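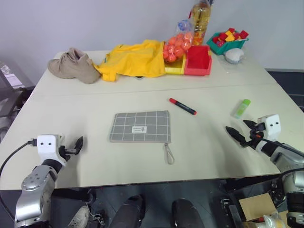

Finally put the Foletard heated grips on my bike after a whole winter of numb thumbs! Got them for 100 bucks at Nosau, and they come with a little handlebar controller and way too much wire. While I'm on cold weather stuff: a suede ankle boot with laces, like the beige one on its side at the far left, is great for walking around town but I wouldn't ride in it. Laces find the shifter every time.

Okay, the install. The old grips did NOT want to come off. I ended up slicing the left one with a box cutter and peeling it like a banana.
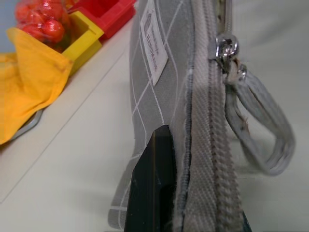

The throttle side is the tricky one – leave some slack in the wire or it'll tug when you open it all the way. I turned the bars lock to lock a bunch of times before I glued anything down.

Then I took it out to Dunbar and back, 265 miles, mostly on the second heat setting. High is toasty, maybe too toasty with thin gloves.
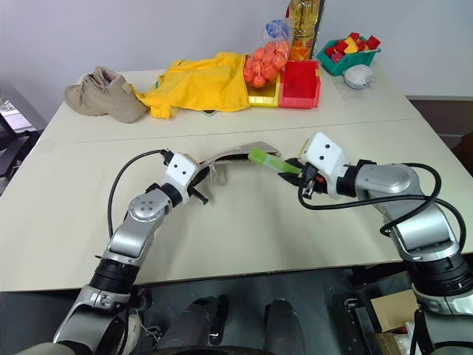
**Cold Hands Thread, no. 100**

Couple of you asked about the battery. Mine's wired through a relay so the grips shut off with the key, and it started fine the next morning. Pralari makes a plug-in harness if you don't like crimping (I don't either).

Next up is the windshield, if it ever ships.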